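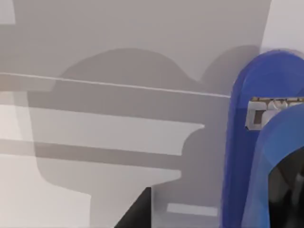
Ute Böttcher wrote in to ask why operators still practice in simulation when the real arm is standing in the next room, and whether the hours spent there carry over at all.

Her question came up again in the Dundix teleoperation group, so the short version goes into this issue. New operators record 60 episodes in the simulator before they are given a slot on hardware. The simulated view comes from close to the gripper, with the blue fingers at the right side and the hand's shadow on the gray surface. Operators who learn to read the shadow tend to approach more slowly and correct less. Waltraud Dreßler compared the logs of both groups in December and found fewer aborted grasps among those who had done the simulator block first. Her comparison did not separate people with earlier joystick experience, so it should be read with care.

Two changes apply to recordings made from now on:

The Tekier hand controller is set to a motion scale of 2 to 1 for the final approach. Hand travel is halved at the gripper. Use the full scale for transfer moves only.

Episodes longer than 700 time steps are rejected on upload. Most of the long ones contain a pause in which the operator is deciding what to do next, and the trained policy reproduces the pause. If you need to think, stop the recording and start again.

Wuisan now holds 100 accepted episodes for the shelf task. Contact-rich segments remain the weak part of the set. Friction in the simulator is still a single value for all surfaces, and a grasp that holds there may slip on the bench. Reports of this kind go to the Buvwood tracker, with the episode number and the controller firmware version.

Hand-guided demonstrations on the real arm are recorded separately and should not be mixed into the same folder. The joint torque channel is missing from the simulated files, and the loader fills it with zeros without a warning.

Newsletter > Issues > Teleoperation

Filed under: Robot Learning, Demonstrations

Previous item | Next item | All issues | Contact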